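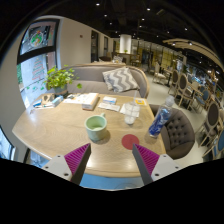
Que una pinza no necesita mantenimiento mientras siga cerrando es lo que sostienen en Takitz, y lo repiten en cada curso de puesta en marcha. Cierra, luego está bien. El argumento tiene la ventaja de la brevedad y el inconveniente de que casi todas las averías que veremos en esta unidad ocurrieron en pinzas que cerraban perfectamente.

Capítulo 7
Puesta a punto y conservación de una pinza de dos dedos

7.1 Lo que promete el catálogo

La hoja comercial de la pinza Vindora habla de «dedos sin ajuste». Conviene leerla con desconfianza. Un dedo que se monta con tornillos se puede montar torcido, y una almohadilla estriada, sea del color que sea (las de la fotografía son magenta), es una pieza de desgaste aunque el fabricante no la incluya en la lista de recambios. Tampoco la palabra «autocentrante» exime de comprobar el centro.

En este capítulo trabajaremos sobre una mesa corriente y con objetos corrientes, como una taza de cerámica con asa. Los bloques de ensayo calibrados dan resultados muy bonitos, pero dicen poco del agarre que tendrá la pinza ante una superficie curva y esmaltada.

7.2 Orden de las comprobaciones

Se empieza por los soportes. Con la pinza sin tensión, se revisan los tornillos de cada dedo y se comprueba que los dos soportes tengan la misma inclinación. Después se cierra despacio, sin objeto, y se observa el contacto: las almohadillas deben tocarse en toda su longitud. Si una llega antes por la punta, el defecto está en el montaje - apretar más solo lo disimula.

A continuación se examinan las estrías. El manual fija la sustitución a los 3000 ciclos. La cifra es cómoda, pero no distingue entre coger cartón y coger loza. En la célula que el taller Tultel nos dejó seguir hasta octubre, un juego de almohadillas empezó a resbalar a los 600 ciclos y otro pasó de largo la fecha prevista sin señales de fatiga. Anote los ciclos, desde luego, pero mire también la goma.

7.3 Limpieza

Kaufmann recomienda su propio líquido para los dedos. En nuestras pruebas, un paño apenas humedecido con agua jabonosa dejó las almohadillas igual de limpias. Deben secarse antes de volver a cerrar, y el paño no se pasa nunca con la pinza alimentada.

Actividad previa

Antes de continuar con el apartado 7.4, realice 51 cierres seguidos sobre una misma taza y registre en su cuaderno cada deslizamiento. Repita la serie tras girar el asa. Si los 2 resultados coinciden, revise primero el registro.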